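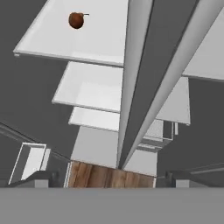 Reviews > Robotics Software > Simulators

Parkura home pack: great shelves, scary gripper
Posted May 12, 2020 by Glenys Trevor

I've had the Parkura simulator for a few weeks now and I really wanted to give it a glowing write-up, so let me get the good stuff in first. It installs without a fight, it runs fine on my aging desktop, and the home pack is lovely to work in. Soft even light, decent wood grain on the panels, and those stepped white shelves are a proper test of reach planning. My job was simple: get the little brown fruit off the top shelf, gripper camera only.

And then the fingers wouldn't stop closing! You set a grip force limit (mine was 200) and on most grasps it behaves. But if the arm replans while the fingers are already moving, the limit quietly drops out and the log shows the force climbing to 400, with no warning and no red text. The run even gets marked as a success as long as the fruit ends up in the bin. I ran 229 picks overnight and 221 came back green, which had me feeling very pleased with myself until I opened the force plots.

Fine, it's pretend fruit. But I was planning to move this same controller onto a real Ravmont arm, and I stand next to that arm. A safety limit that goes missing without telling you is a big deal in my book.

Harsh Mittal on the support desk answered the same day (nice guy, very patient with my long emails) and reproduced it from my files. A fix is promised for September. Until then his workaround is to send the limit again after every replan, and that has held up for me so far, though it does make the motion a bit jerky near the shelf lip.

I also tried the same controller in Nidell, where the limit stayed put, but the shelves there look like cardboard and the camera lags.

Three stars from me. I'll bump it to four when the patch lands. If you're on the home pack already, go check your force plots tonight, green runs included.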